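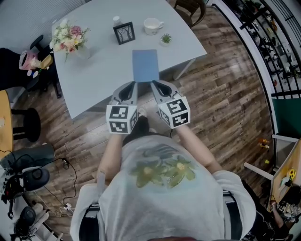

By Marla Stenitz

A table that everybody walks past collects things. Ours has a white top, so every crumb and stray receipt shows, and for years I just shoved it all to one end and called that tidying. These are the habits that finally stuck, and I hope one or two of them suit you.

Start with the things that get to stay. On a white table I like a vase of artificial flowers at one end, a framed drawing (a bare tree is lovely and quiet), a small succulent in a white pot, and a mug. Give them the far side and leave the front edge for the notebook or whatever you're working on. Artificial flowers do get dusty - swish them head down in a bag with a spoonful of salt, or go over them with a soft paintbrush if the petals are fussy.

Go easy on the succulent. Mine gets a drink every 2 weeks in summer and hardly anything in January, and I lift the pot out afterward so it doesn't leave a ring on the table.

Then there's the paper. I used to keep every sheet flat in a tray, and the tray was always full, and I never once looked at the bottom of it. Now I pick the whole stack up, stand it on its edge and tap it square before I sort anything. Curled corners go under a heavy book overnight. My book is a fat history of the Wendt mills, 1806 to 1909, and I can't say I've read much of it, but it presses beautifully!
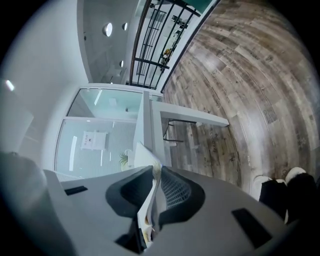 Wood-look floors under all that

Sweep first, always, since grit is what does the scratching. For scuffs from shoes, try a clean pencil eraser before you reach for a bottle of anything. A barely damp mop does the rest, run along the planks. Felt pads on the chair legs help too - I buy the 40 pack and keep the spares in a jar.

Comments

Eraser trick worked on my hallway, thank you. The pink kind smeared a little, the white one was fine.

Does the salt bag hurt silk flowers? Mine are pretty old and the leaves are coming loose.

I stand my papers in a toast rack. Looks silly but I can find the gas bill.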